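I've been at Fuvwood long enough to remember when getting a tool meant walking to the crib and asking Mehrangiz Jalali for it. She'd look at you, look at the clock, and tell you that you'd already signed one out. She was usually right.

Now we've got two black robot arms practicing at a table with a pegboard on it, and everybody wants my opinion because I'm the one who complains the loudest. So okay, my opinion is that I like the arms fine. What bugs me is how we're handling the people part!

The pitch from the front office went like this: the arms learn to put tools up and take them down, then they move on to building kits for the Janley line, and the rest of us get freed up for "higher value tasks." I asked what those were. I'm still waiting (that was December).
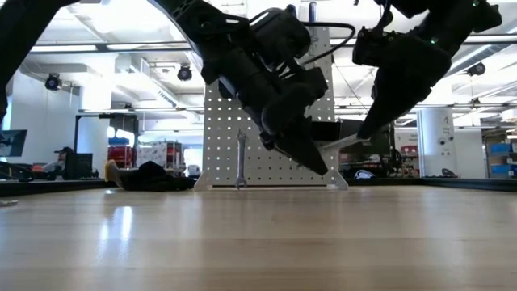
And look, I'm not sentimental about kitting. We put together 900 kits in a good month and my wrists know every one of them. If a machine wants that job, I'll hold the door. But kitting is also where new people learn the place. You handle every wrench and fitting we own, you ask dumb questions, and after a few weeks you know what goes with what. I learned that way, and so did Homa Babaei, who now runs the whole second shift and can tell a wrong fitting from across the aisle.

Take that job away and where does the next Homa start? Watching a monitor, I guess. I did a morning of that and it's harder than it sounds, because your mind wanders off and then suddenly something needs you.

What I'd like is pretty modest. Keep new hires on kits by hand for their first 7 weeks, arms or no arms. Put somebody from the floor in the room when they decide what the arms do next. And pay the folks minding the robots like it's a skill, because it is one. Mehrangiz would be great at it, by the way. She's had years of practice telling us to put things back where they go.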